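この章は、床の目地に保護剤 Baran を塗る作業を説明します。壁の目地については次の章を見てください。床を新しく張った場合も、古い床を手入れする場合も、手順はほとんど同じです。違いがある所には、そのことを書きました。

日本語版の文章は Lena Szewczyk が書き、作業の内容は Dramik の Sigrun Blomqvist が確認しました。

## 3. 床の目地の準備と塗布

### 3.1 用意するもの

箱の中に入っているもの:

- Baran 本液(1,000 mL のボトル)
- 細い筆 2 本
- 注ぎ口のキャップ
- 確認用の紙

ご自分で用意していただくもの:

- 中性の洗剤
- 目地用のブラシ(毛がナイロンのもの)
- 吸水のよい布、数枚
- ゴム手袋と、保護めがね
- マスキングテープ

金属の毛のブラシは使わないでください。タイルの表面に細い傷が残ります。傷に保護剤が入ると、あとで取ることが大変むずかしいです。

### 3.2 床が対象になるかどうかの確認

Baran は、セメント系の目地のための製品です。エポキシ系の目地には浸透しませんので、塗っても表面でべたつくだけです。自分の床がどちらであるか分からないときは、次のように調べます。

1. 目立たない場所を選びます。家具の下、またはドアの裏が適当です。
2. 目地の上に、水を一滴だけ落とします。
3. しばらく待って、色を見ます。水を落とした所が濃くなれば、水を吸っています。この床には塗ることができます。
4. 水が玉のまま残っているときは、エポキシ系であるか、前の保護剤がまだ働いています。前の保護剤の場合は、3.6 を先に読んでください。

濃い色の目地では、この変化が見えにくいです。そのときは水滴の横に確認用の紙を置いて、低い位置から見ると分かりやすくなります。白いタイルの場合は、タイルの反射がじゃまになりますから、照明を一つ消してもかまいません。
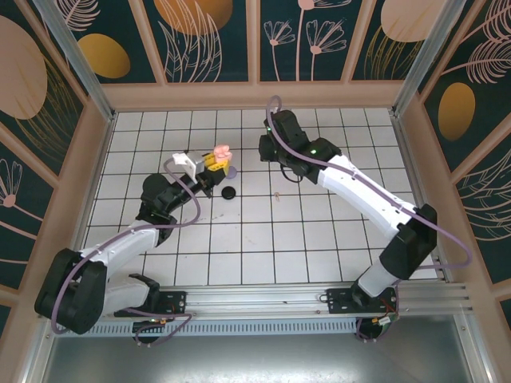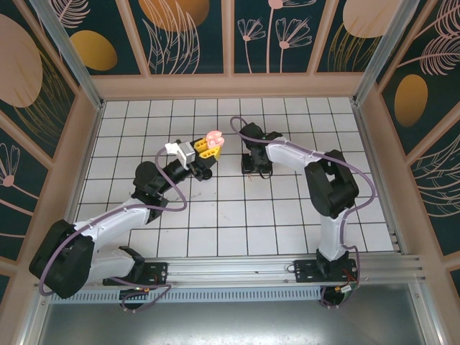

1枚目と2枚目は、白いタイルに濃い色の目地の床です。 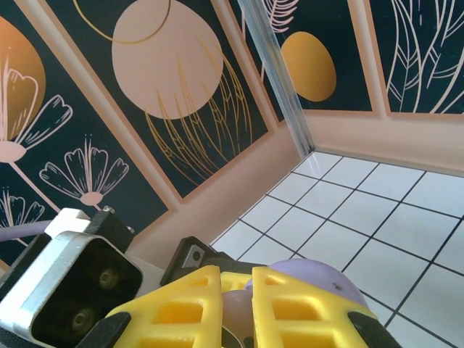
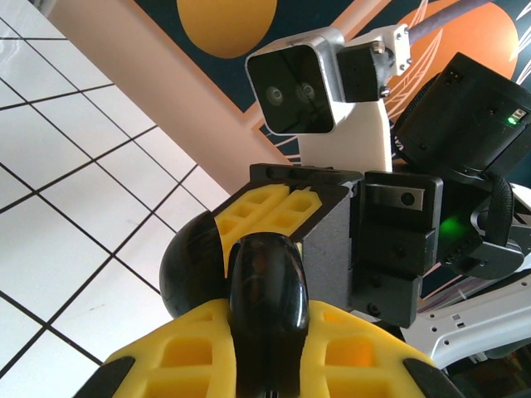

### 3.3 洗浄

1. 床のほこりを掃除機で取ります。ほうきだけでは、目地の中の砂が残ることがあります。
2. 中性の洗剤をぬるま湯でうすめます。濃さは洗剤の説明に従ってください。
3. 目地用のブラシで、線にそって前後にこすります。横向きにこすると、汚れがタイルの上に広がります。
4. 汚れた水を布で吸い取ります。
5. きれいな水で二回すすぎ、もう一度布で吸い取ります。
6. 窓を開けて、一晩そのまま乾かします。

> **注意** 酸性の洗剤、たとえばトイレ用のもの、水あか用のものは使用しないでください。目地が弱くなり、粉が出ることがあります。以前に使ったことがある場合は、手順5のすすぎを、もう二回くり返してください。

> **メモ** 新しく張った床では、目地材を入れてから 7 日のあいだ待ち、それから手順1を始めます。このとき洗剤は必要ではありません。水だけで洗います。

### 3.4 塗布

作業の前に、部屋の奥から出口に向かって進む順番を決めてください。奥の角から始めないと、塗ったばかりの目地を踏むことになります。当たり前のように聞こえますが、お問い合わせの中でいちばん多いのがこの失敗です。

1. 手袋と保護めがねをつけます。
2. ボトルをゆっくり上下に返します。強く振ると泡が立ち、泡の跡が白い点になって残ります。
3. 小さい皿に、使う分だけを出します。皿の液をボトルに戻してはいけません。
4. 筆の先だけに液をつけ、皿のふちで余分を落とします。
5. 目地の線にそって、一方向に塗ります。まず縦の線を全部、次に横の線を塗ります。線が交わる所は液がたまりやすいので、二回目に通るときは筆を少し浮かせてください。
6. タイルの上にはみ出した液は、すぐに乾いた布でふき取ります。
7. 一面が終わりましたら、ほぼ 40 分待ちます。
8. 目地を指で軽くさわり、手袋に液がつかないことを確かめてから、同じ順番でもう一度塗ります。

塗る回数は 2 回です。三回以上塗っても効果は強くなりません。表面につやが出て、ほかの部屋の床と違って見えることがあります。

> **警告** 作業中と乾燥中は、必ず換気をしてください。火のそばでは使わないでください。目に入ったときは、こすらないで水で十分に洗い、医師に相談してください。

**表面がざらざらしたタイルの場合**

凹凸のあるタイルでは、はみ出した液が布で取りきれません。面倒でも、目地の両側にマスキングテープをはってください。テープは、二度目の塗布が終わったら、乾く前にはがします。乾いてからはがすと、目地のふちが一緒に取れることがあります。

### 3.5 乾燥と使い始め

塗ったその日は、床の上を歩かないでください。どうしても通る必要があるときは、目地を踏まないように、やわらかい靴下で歩きます。

次の日から、ふつうに歩くことができます。ただし、次のことはもう少し待ってください。

- 水でふくこと
- ゴムの足がついた家具、またはマットを置くこと
- 重い家具を引いて動かすこと

これらは、塗り終わってから 7 日が過ぎればできます。家具を戻すときは、引かないで持ち上げてください。

### 3.6 前の保護剤が残っているとき

Baran の上に Baran を塗る場合は、特別な準備は必要ではありません。3.3 の洗浄から始めてください。

ほかの保護剤が残っている場合は、はく離剤 Didow を先に使います。Didow の使い方は、そのボトルについている紙に書いてあります。はく離が終わりましたら、3.2 の水滴の確認をもう一度行ってください。場所を変えて、入口の近くと、流し台の前でも確認することをおすすめします。よく歩く所とあまり歩かない所では、残り方が同じではありません。

### 3.7 うまくいかないとき

**目地の色にむらがある**
洗浄のあと、まだ水が残っていた可能性があります。むらが薄いときは、乾燥の期間が終わるまで待つと目立たなくなることがあります。待っても残るときは、Didow で取って、3.3 からやり直してください。

**タイルの上に白いくもりがある**
ふき取れなかった液です。乾いた布で強めにこすってください。取れないときは、布の角に Didow を少しだけつけて、くもりの所だけをふきます。目地には触れないようにします。

**水をはじかない**
乾燥の期間が終わる前に水をかけると、このようになることがあります。よく乾かして、もう一度だけ塗ってください。

**においが消えない**
換気を続けてください。排水口の近くで液をこぼしたときは、水をたくさん流します。

### 3.8 保管

残った液は、キャップをしっかり閉めて、凍らない場所に立てて置きます。小さいお子様の手が届かない所を選んでください。一度凍った液は、溶けても使うことができません。筆は、使ったらすぐに水で洗えば、次の作業にも使えます。

製品についてのご質問は、Dritcombe の窓口、Divina Abella あてに、ボトルの底の番号を書いてお送りください。目地の写真があると、返事が早くなります。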